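Grasping without a catalogue: the Drekeo group on learning from failed picks

The warehouse picking group at Disley has spent the past two years on a narrow question: how much does a grasp planner gain from its own failed attempts? The lead engineer on the project, interviewed at the Bosteck laboratory in March, says the answer depends on how the failures are labelled.

"Most logs record a pick as one or zero," she says. "The item left the bin or it didn't. We wanted to know at which stage it went wrong."

The group's method, called Drekeo, divides each attempt into 6 stages, from approach to release, and assigns a failure to the first stage at which the measured finger position departs from the planned one. The labels are produced automatically from joint and force readings. A person checks a sample of them.

The baseline was a planner trained only on successful grasps. Both planners were given the same 200 bin loads, made up of household goods neither had been trained on. According to the engineer, the gap between them was small for boxes and rigid plastic items and considerably larger for footwear, bags and anything in film packaging.

"A box either gets held or it gets missed," she says. "A soft item can be held badly for a long time. The old labels called that a success right up to the drop, and the planner learned very little from it."

Some 16 loads were excluded from the analysis after a calibration fault in the wrist sensor. They were repeated later, and the repeat runs are reported separately.

Asked why the test bin has a bare metallic finish, she says the group wanted reflections.

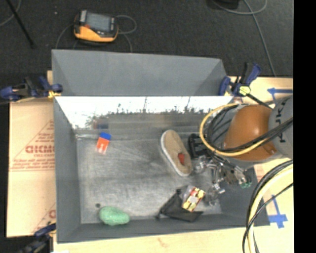 "Depth estimates get worse near a shiny wall, and items end up against walls in any real bin. If you line the bin with matte cloth you get a better number and a less useful planner."

Clutter was kept low in this round so that each failure could be attributed to a single item. Denser loads are planned at the Strachan site, where the bins are deeper and the arm has less clearance.

She is cautious about the labels themselves. Slip during the lift and slip during transport produce similar force traces, and the two stages were confused often enough that the group is considering merging them.

"We'd lose some detail," she says. "I'd still prefer five labels I can defend."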